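Pesquisar nesta disciplina Pesquisar OK
Imprimir esta página | Enviar por e-mail

Tópicos em Aprendizagem de Robôs
Aula 7: Demonstrações com garra de mão e políticas visuomotoras
Docente: Ishbel Purves. Notas revistas por Fergus Cairns.

7.1 Motivação

Na aula anterior vimos a teleoperação. O operador comanda um braço real e registam-se as posições das juntas e as imagens. Os dados são fiéis à máquina, mas cada demonstração é lenta e o braço tem de estar presente. Na recolha com garra de mão, a pessoa segura uma garra semelhante à que o robô vai usar e executa a tarefa com ela. A câmara vai montada na própria ferramenta, e a política aprende a partir desse ponto de vista.

O método Terkwood, que seguimos nesta unidade, usa esta segunda via. O conjunto de treino tem 3529 demonstrações, das quais 900 foram feitas em secretárias com objetos misturados.

7.2 Observação e ação

A observação no instante t é formada pela imagem da câmara da garra e pela abertura dos dedos. A ação é a variação de pose da garra, com seis componentes, mais a abertura pretendida. A pose é expressa em relação à pose atual, pelo que não é preciso calibrar a mesa nem fixar um referencial global.

Um ponto que costuma sair mal nos relatórios: a abertura dos dedos não é a largura do objeto. Antes do contacto, a abertura só indica a intenção de quem demonstra. Depois do contacto, as duas grandezas aproximam-se, com um erro que depende da deformação das almofadas.

Consideremos um instante de uma demonstração. Os dedos estão abertos e as almofadas azuis ficam nos extremos opostos de um dispositivo branco de cantos arredondados, pousado em frente de uma caixa de cartão aberta. Entre os dois há ainda um objeto cilíndrico vermelho. A almofada esquerda sobrepõe-se à ponta do dispositivo e a direita está logo a seguir à outra ponta. Uma única imagem destas não determina a ação seguinte, e por isso a política recebe também as observações anteriores.
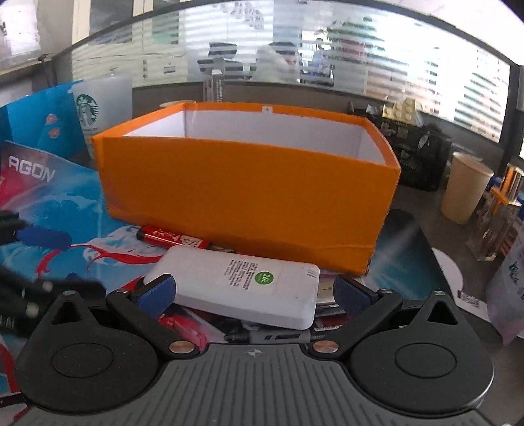 7.3 Segmentação dos episódios

Cada gravação é dividida em aproximação, preensão, transporte e largada. A divisão usa dois sinais:

a) a derivada da abertura, para detetar o fecho e a reabertura dos dedos;
b) a velocidade da garra, para separar a preensão do transporte.

Gravações com perda de localização são retiradas antes do treino. No laboratório Trirnila o filtro eliminou 45 gravações, quase todas com movimentos bruscos do pulso.

7.4 Resultado a reter

Treinou-se a mesma rede com e sem as gravações em secretárias desarrumadas. Em mesas limpas as duas versões tiveram desempenho semelhante. Com objetos vizinhos, a versão sem esses dados errou mais vezes na escolha do ponto de preensão. O ensaio usou 21 objetos que não apareciam no treino.

Trabalho para casa: ler o capítulo de Olteanu sobre representação relativa da pose e escrever a expressão da ação em função de duas poses consecutivas. Entrega até domingo.

Imprimir esta página | Enviar por e-mail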